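PRESS RELEASE – for use from 27/05/2023

Pradberg workshop members finish first two-arm build, bed-making trials next
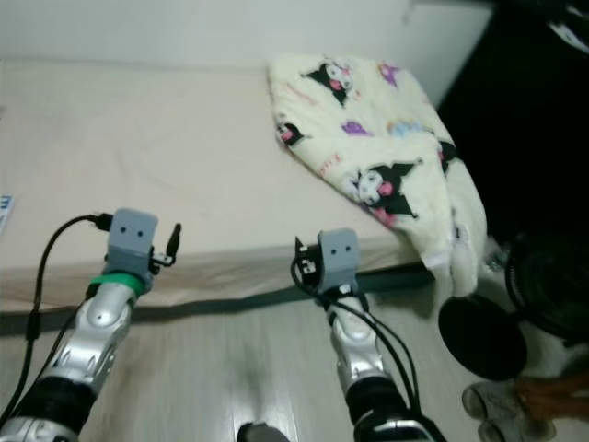
Eduardo Simões would have liked it done by last September, and told the members' meeting that two arms on one controller was always going to eat the winter, and that he'd still vote for it again.

The build is called Oltia. Two arms, silver forearms, gray 3D-printed end pieces made on the shared printer at Bilside, the members' workshop in Pradberg. Started as a one-arm job for picking up laundry. Grew.

Where it stands now – both arms mounted, both wired, cables still on the outside of the forearms. Tests have moved out of the workshop and into a bedroom, next to a low bed with a fitted sheet and a fleece blanket. The task is folding the blanket back and smoothing the sheet. No speed targets yet.

Costs and hours, for those who asked: 1238 in parts, paid from member dues, and roughly 60 evenings of work. The end pieces went through 4 versions. Version two cracked at the screw holes, version three was too heavy for the wrist. The current one weighs 124 grams without the cable.

Belmiro Carrilho did the wiring and most of the swearing. "The left side was easy, the right side I did three times," he said. "I want the cables inside before anyone else trys to drive it."

Still to do: cable routing, a proper stand, an emergency stop that can be reached from both sides. The control software is being cleaned up and will be shared with the Qudah group when its readable. Print files are availble now, ask at the desk.

Open evening at Bilside in September, arms will be running if the stand is ready. Bring your own broken projects – bench space is first come first served.

Press contact: Eduardo Simões, Bilside, Pradberg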